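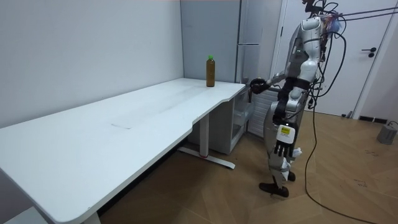 Pavithra Pai picks the desk nearest the door and puts her bag on the floor. She runs Ikisar, a small outfit that fits out offices and workrooms, and she has 30 minutes before her next call. So, quick one.

White desks first. Why always white?

"Because people ask for it," she says. "And then they ask me how to keep it clean." Matte white is what she orders now, long tops, smooth. "Gloss shows every fingerprint. Matte shows coffee. Pick one."

What about the curved front edges, the wavy ones? She laughs. She was against them at first. Too fussy, and the first supplier, Gowda, wanted 200 extra per top. Then she sat at one for a whole afternoon in their Trurndale showroom.

"You pull the chair in and it sort of holds you. Your elbows have somewhere to go. A long straight desk, everybody slides down to one end – it's like a bus."

She's done 6 rooms this way since July. Villau was the hardest, narrow room and a door that opened the wrong way. They ended up setting the desk on the diagonal. Client hated the drawing, liked the room.

Any rules for what goes on top? Not many. Drinks need a lid, a screw cap if possible. Tea is worse then coffee, she says, it gets into any little line in the surface and stays there. Bottles at the far end by the wall, where no sleeve will catch them.

"I keep three things on mine. Notebook, pen, bottle. The rest goes home in the bag or in a drawer. My husband says it looks like I've been fired."

Cables? Big sigh. "Run them up if you can. Along the floor if you must, but then tape them. I tripped in my own office, in front of a client." She got the job anyway.

Phone's buzzing by now. Last question, would she ever do a dark desk? She is allready standing up. "For myself, yes. Walnut. Ask me agian when the kids are older."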